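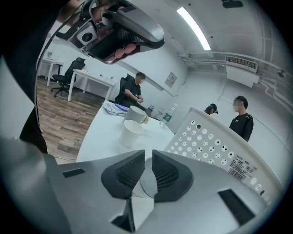
Gamden Packing Support – Handling Group, workshop notebook

March, after lunch

Back on the hand grippers. Ignacio Pacheco wants 1,000 picks before we talk to Kistel again, and I've stopped arguing with him. I did think the sums through over my tea, though, and at 35 a sitting it's a long month for whoever holds the thing. My wrist was sore by ten o'clock, so I've asked that we swap at each tea break.

Cups on the table and the white basket again. Paper cups still worry me more than mugs, they give if you close the jaws too quickly. Slow down over the last bit, that's all the advice I have so far.

Had a good long chat with Evdokia Vlachopoulos from the day shift. She has sorted returns by hand for years and she's the one whose job shifts most when the Takilness line goes in. She isn't worried about the work going so much as who she'll be standing next to – four of them share a bench now and the new layout has one person per cell. I hadn't given that any thought, I'm ashamed to say. She'd also like to be taught to clear a jam herself and not wait on us, and I told her I'd put it in writing, so there it is.

To do: ask Gallardo about spare jaw pads. Draw up the layout with two cells side by side and show Evdokia first. Check the labels on the last 100 clips, mine are a mess.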